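Fevport Neighbors Help Board
Home and Kitchen > Bread and Baking

Sourdough starter rises fine but my loaves come out flat and gummy

Posted by Tamara Shevchuk, 15 August 2020

Hi everyone, first time posting on here, so sorry if this is in the wrong section (I couldn't tell if bread goes under Kitchen or under Hobbies).

Like half the planet I got into sourdough this spring. I started my own starter in April with plain rye flour and tap water, and it was sluggish for ages but now it's really going. I feed it in the evening and by morning it has pushed right up to the lid. It smells good, kind of like yogurt and apples. So I don't think the starter is dead or anything.

The trouble is the bread. I mix the dough, do my folds, leave it on the counter overnight, shape it, and then it just spreads out all over the place when I turn it out. In the oven it gets a nice color but it stays low, like a big cookie, and when I cut it the inside is shiny and sticks to the knife. My husband says it tastes great toasted and he's right, but I would like to make a sandwich one of these days!

What I'm using: all-purpose flour from the Cesier mill (the big paper sack), filtered water, regular table salt. I go by a recipe my sister in law copied out for me and she doesn't know where it came from. It says to let the dough sit "overnight, 10 hours or so, until doubled." I bake in an old enamel roasting pan with the lid on, then take the lid off toward the end.

Things I have tried already: less water (dough was tough, loaf still flat), more folds, a different salt, and baking it longer. Baking it longer gave me a crust I could have roofed the shed with and the middle was still gummy.

Our kitchen gets really warm at night in the summer if that matters. We don't have AC downstairs. I also don't own a proofing basket, I use a colander with a dish towel in it, and the dough sticks to the towel about every time.

Should I be buying bread flour? Is it the pan? Should I start over with a new starter? I don't want to give up on it but I'm going through a lot of flour and I'm getting a little discouraged. Thanks in advance for any help.

Tamara

praduvia1443

get bread flour. all purpose doesn't have the protein for it. also get a dutch oven

Antonina Palamarchuk

Hi Tamara, welcome! Please don't throw out your starter, it sounds lovely and I bet it's the one part of all this that's working perfectly.

I'd put my money on your warm kitchen. A dough left on the counter overnight in August is a completely different animal from the same dough in April. Your sister in law's recipe was probably written by somebody with a chilly kitchen, and ten hours at their house might be more like six at yours. By the time you get up in the morning the dough has gone way past where it wanted to be, and then it has no strength left. It spreads when you turn it out, it sticks to the towel, it doesn't spring in the oven, and the inside comes out gummy. You pretty much described my whole first summer of baking.

You can get a gummy middle from dough that hasn't fermented long enough too, so I can't swear to it from here. But an underdone one usually has a few great big holes up near the top and is tight and heavy everywhere else. An overdone one is more even and kind of low and sad all over, and it often tastes quite sour. Have a look at your next slice and see which one it sounds like. (And let it cool all the way before you cut it! I know, I know. But a loaf that's still warm inside will smear on the knife even when nothing is wrong with it.)

So here's what I'd do. Move the whole thing to the daytime so you can keep an eye on it. Mix after breakfast, do your folds over the first couple of hours, and then stop looking at the clock. Put the dough in something clear with straight sides if you have it, and stick a rubber band around the outside where the dough starts. In a hot kitchen I wouldn't wait for it to double. I stop when it's up by a bit more than half, when the top is domed and there are some bubbles along the sides and the whole thing jiggles if you bump the bowl. If the dome has gone flat or started to sink in the middle you've missed it, and I'd make focaccia that day with a lot of olive oil and nobody in the house will complain.

Then shape it and put it in the fridge overnight instead of on the counter. This made more difference for me than any flour ever did. Cold dough holds its shape when you tip it out, it's so much easier to slash, and you can bake it in the morning or leave it till supper if the day gets away from you. Straight from the fridge into the hot pan, no warming up first.

If you'd still like to mix at night, use a lot less starter and cold water out of the fridge. I go down to a spoonful in July and August. It's a bit of a gamble if the night turns out hotter than you expected, though, and I've come down to some real puddles. 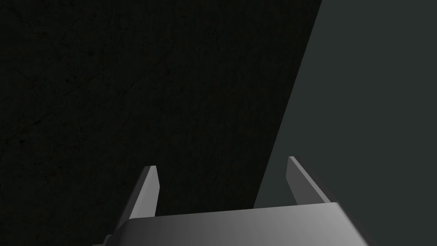 For the towel, rice flour! Regular flour just soaks up the moisture and turns to paste. Rice flour stays dry, and you only need to rub a little into the cloth. If you can't find it, whizz some plain white rice in a clean coffee grinder until it's powdery, or mix cornstarch half and half with your regular flour. Use a smooth cotton towel too, not the fluffy terry kind. Your colander is completely fine. I used one for two years before my daughter gave me a proper basket, and the bread couldn't tell.

About the flour, I don't really agree with the post above mine. Bread flour is more forgiving, sure, and if you see it at a good price then grab some. But plenty of people make nice tall loaves with all-purpose, you just have to go easier on the water. I've never used the Cesier one so I can't tell you how thirsty it is. Hold back a splash when you mix and only add it if the dough feels stiff. And your roasting pan with a lid is doing the same job as a Dutch oven, so save your money there. Just make sure it's good and hot before the dough goes in, if the maker says it can be heated empty. Check on that first with enamel, some of it can't.

One more thing, then I'll stop. Change one thing at a time! I know how tempting it is to switch the flour and the water and the timing all in the same week, and then you get a good loaf and have no idea what did it. I keep a little notebook in the flour drawer with how warm the kitchen was and when I shaped. It's full of smudges and it's the most useful baking book I own.

Let us know how it goes, and bring a slice if you're ever down at the Kostiuk Street market, I'm there most weeks!

Antonina

Tamara Shevchuk

Antonina thank you SO much, this is exactly what I needed. I went and looked at the end of yesterday's loaf and it's the low and sad all over kind, no big holes anywhere, and yes it's pretty sour. So I guess I've been letting it go too long this whole time and then leaving it even longer because I thought it needed more.

I also have to confess I've been cutting it hot.

Going to try a daytime one tomorrow with the rubber band. The pan was my grandmother's and there's no label on it anywhere, so I'll leave it cold to start with and put it in with the dough. And praduvia, thanks to you too, I'll pick up some bread flour when this sack is gone, I've still got most of it left.

Breadbox Pete

Jumping in on the cold pan, I do mine that way all the time. Give it an extra 10 minutes or so with the lid on and put some parchment under the dough or you'll be chiseling. Mine come out a touch paler on the bottom but they rise fine.

If the fridge is packed, a cooler with 4 of those freezer blocks in it will get you through the night. Wrap the dough well, it picks up smells. I had one that tasted like the last fishing trip.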